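Kitchen check before the holiday let opens, May 2025

Right, I've been round the Tevport flat with my clipboard again, and my comments are under each item as usual (sorry, they do go on a bit).

Smoke alarm: OK. Pressed the button, nearly deafened myself.
Fire blanket: OK, but the hook is loose. Longer screw needed!
Hot tap: 60 degrees after a minute, fine by me.
Fridge seal: bit grubby in the folds, wiped it, passed.
Worktop: wants oiling again, I last did it in March.
Dishwasher: door, racks and filter looked at. Cups go in upside down, please, or they come out full of murky water.
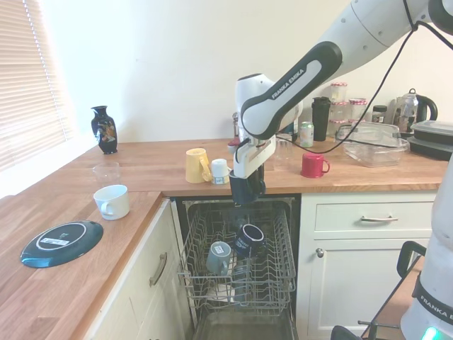 Jessie Aitken reckons I'm too soft on the filter and would have it out and under the tap after every guest, and she won't pass a machine until she's run it empty at 70 with a cup of vinegar in the top.

Fair enough, I'll add the vinegar to the list. I'm not doing the filter every time though, I've got the stairs and the bathroom fan to get through as well!

Still to do: window catch, bin lid, new batteries for the torch.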